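The minibus left Dodstead at twenty past nine with 12 people on it, and Esperanza Cabello had the seat behind the driver because she was the one with the list. The list had been typed by the library. It gave everybody's name, whether they needed the ramp, and what they had ordered for lunch. Her own line said cheese.

She had worked in laundries for most of her life. First the hospital one, then the one behind the hotel at Uvbridge, where she had finished up as supervisor with her own key to the boiler room. When the library put up a notice about an open day at Vávra, with a demonstration of robots sorting washing, three different people had rung to tell her. She had put her name down mostly to stop them ringing.

Uvbridge had changed. The hotel was flats now and the road in had a new roundabout. Vávra was on the trading estate, in a low brick building that used to be a tile warehouse. There was a banner over the door and a table with name stickers on it. A young man with a lanyard shook hands with each of them as they came down the step of the bus.

"Shadi Khasawneh," he said. "I'll be taking you round. Coffee's on the left, toilets are on the right. Please keep hold of your bags because of the cables."

"What cables?" said Mr Prentice.

"All of them, really," said Shadi.

They had coffee. It was good coffee, and there was shortbread. On the wall was a timetable for the day, headed 2023-02-15, with their group down for ten o'clock and a school down for eleven. Esperanza read it twice and put a piece of shortbread in her pocket for the way home.

The first room was offices and the second was a workshop where a woman was soldering and did not look up. Mr Prentice asked whether the robots would be taking people's jobs. Shadi said it was a fair question and that he would come back to it. Mr Prentice wrote something in a notebook.

The third room was colder and had the machines in it. They were arranged in bays with a rope in front, and each bay was fitted up like a bit of somebody's home. One had kitchen tiles. One had a carpet. Shadi led them past these to the last bay, where he stopped and waited for the people with sticks to catch up.

"We call this one the back bedroom," he said.

"My mother had that paper," said Joan Attwell.

"A lot of people's mothers had that paper," said Shadi. "We change it every so often. If the machine only ever sees a plain white wall, it gets confused when it goes anywhere else."

"It's not going in my house," said Joan.

He explained what they would be watching. The arms had been shown the job over and over by people moving them by hand, and now they were having a go at it by themselves. There was washing to be put away and there were baskets to put it in. He said it was slow, and that they should not expect anything like the films. Then he nodded to somebody at a desk behind them.

The arms moved. They made less noise than Esperanza had expected, a sort of whirr and then a click when they stopped. She went up to the rope, where she could see properly, and stood with her bag held in front of her.

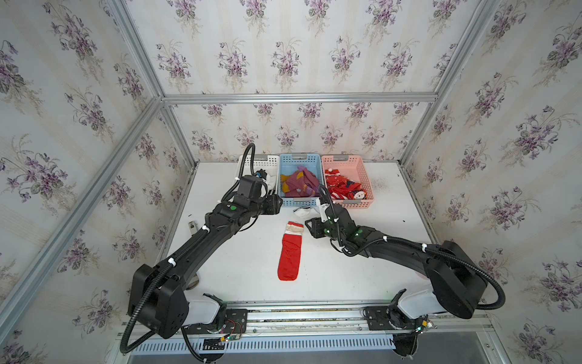

She watched it the way she used to watch a new starter, which was hands first. Faces told you nothing. She had known girls who looked half asleep and could clear a trolley before the kettle boiled, and others as bright as buttons who were still on their first sheet at break.

The arms were careful. She would give them that. They came down slowly, shut, lifted a little and seemed to think about it. Once, one of them closed on nothing, went back up and came down again in nearly the same place.

"It missed," said Mr Prentice.

"It did," said Shadi. "It'll try again. Sometimes it'll try six times before it gets there, and sometimes we have to stop it."

"What does it do about socks?" Esperanza asked.

It was the first thing she had said since the coffee. Shadi turned round.

"How do you mean?"

"Odd ones. You get a sock and there's no other sock. What does it do?"

"At the moment it puts it in a basket," he said. "It doesn't know it's odd."

"Which basket?"

He opened his mouth and then looked over at the desk. The person at the desk shrugged.

"We had a shelf," said Esperanza. "Over the folding table. Everything odd went on the shelf, and Friday dinner time you went through it. If you put it in with the rest it's gone. It'll go round and round and come back with somebody else's."

"A shelf," said Shadi.

"Or a box. It doesn't matter what it is. It wants to be somewhere you've got to walk past."

He took out his phone and typed that in. She thought at first he was being polite, but he asked her to say the bit about Friday again and typed that as well.

After that there were more questions. A man called Denzil wanted to know what the arms cost, and Shadi said more than a van and less than a house. Joan wanted to know if they could iron. They could not. Somebody asked what happened if there was a power cut, and he showed them the red button on the desk, which was for a different thing, and then explained the difference at some length.

Mr Prentice brought up jobs again.

"I said I'd come back to it," said Shadi. "I don't know, is the truth. The people who ask us for this are mostly care homes. They can't get anybody to do the laundry at night. But I'm not going to stand here and promise you it'll never be anything else."

Mr Prentice wrote that down too. He looked a bit put out at having been given an answer.

"Nights were the worst," said Esperanza. "You wouldn't get me back on nights."

"Did you do it long?" Shadi asked her.

"At the hotel here, 20 years. We had a big Prostar at the end, the dryer. It used to walk."

"Walk?"

"Across the floor. If you loaded it wrong it would walk. I came in one morning and it was up against the door and I couldn't get in." She shifted her bag to the other arm. "They had to send a lad through the window."

Denzil laughed at that, and so did the person at the desk, who turned out to have an aunt who had worked on reception there. The name was gone into. Esperanza remembered the aunt, or remembered her coat.

Shadi asked if she would like to try. There was a second set of arms in the next bay, the one with the carpet, and visitors were allowed to work it by holding a pair of handles. He had been going to ask for a volunteer, he said, and he thought it had better be her.

She gave her bag to Joan. The handles were lighter than they looked. When she moved her hand, the arm on the table moved, and when she squeezed, the fingers shut. There was a tea towel on the table in front of it. She had folded more tea towels than she could have put a number to, and she could not get hold of this one. She came at it from above and pushed it away. She came at it from the side and knocked it flat.

"Everyone does that," said Shadi.

"Don't tell me what everyone does," said Esperanza. "Give me a minute."

He gave her a minute. She stopped trying to pick up the towel and looked at it. Then she brought the fingers down on a corner, dragged it until the cloth bunched up against itself, and took hold of the bunch. It came up off the table. It hung there, swinging.

Some of them clapped. She kept it in the air a little longer than she needed to, then got the other hand to the bottom edge and folded it over. It was a terrible fold. She would have sent it back. She did the second fold, put the towel down, and let go of the handles.

"Did it get that?" she asked. "Is it kept, what I did?"

"Every bit of it," said Shadi. "It goes in with all the others."

"Even the first part, where I was making a mess?"

"We can take that out if you like."

Esperanza thought about it while Joan gave her the bag back.

"Leave it in," she said. "It'll want to know about that."

The school had arrived by then. They could hear it in the corridor. Shadi walked the Dodstead group back through the workshop, where the woman had gone and left her lamp on, and saw them to the door. He told them there would be another open day in April and that the library would have the details. He asked Esperanza if she might come in before then, on a quiet day, and talk to 4 of his colleagues about sorting. They would pay her bus fare.

"I've got a bus pass," she said. "What time of day?"

"Whenever suits."

"Mornings. And you'll want to get that shelf up first."

On the minibus Mr Prentice read out some of his notes to the person beside him. Lunch was handed back from the front in paper bags, and there was a mix-up which left Denzil with two egg and Joan with none. It was sorted out before the roundabout. Esperanza ticked everybody off her list, put the pen away and ate her cheese sandwich. She saved the shortbread until they were past the hotel.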